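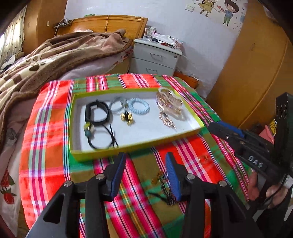 When I came to live in Hadstead I had two suitcases, and one of them was full of things my mother did not want me to forget. I have been thinking about it this winter, while my neighbours talk again and again about decluttering. The library has a whole shelf of books on the subject, and they all give the same advice: if you did not use it for a year, let it go. I tried to follow them in December. I began with small things, the kind that live in a shallow green box, hair ties and bracelets, a black cord with a yellow-green bead and a blue one, and after one hour I had thrown away nothing.

My difficulty is with the word "use". A coat is used when it is cold. But how do I use a letter, or a bus ticket from Lomell to Cillham that cost me 135 pence? I do not look at them often. I only know where they are, and this is for me already a kind of use.

My friend Tsegereda Gebretsadik does not agree with me. She moved house three times and each time she gave away more. She told me that a person who keeps everything has no room to receive a guest, and in her family the guest is very important. I respect this argument more than the arguments in the books, which speak mostly about how calm the shelves will look.

Still, I notice that those who advise us to own little can usually buy again what they gave away. My grandmother kept buttons in a tin for more than 30 years. She was not sentimental. Buttons were dear, and the shop was far.

I think we should be slower to feel ashamed of a full drawer. Clear the hall, yes, so that people can enter. Give away the second kettle. The drawer may wait, and if my daughter one day has to empty it, she will perhaps be cross with me for one afternoon. I was cross too, with the buttons. I have them now in the kitchen.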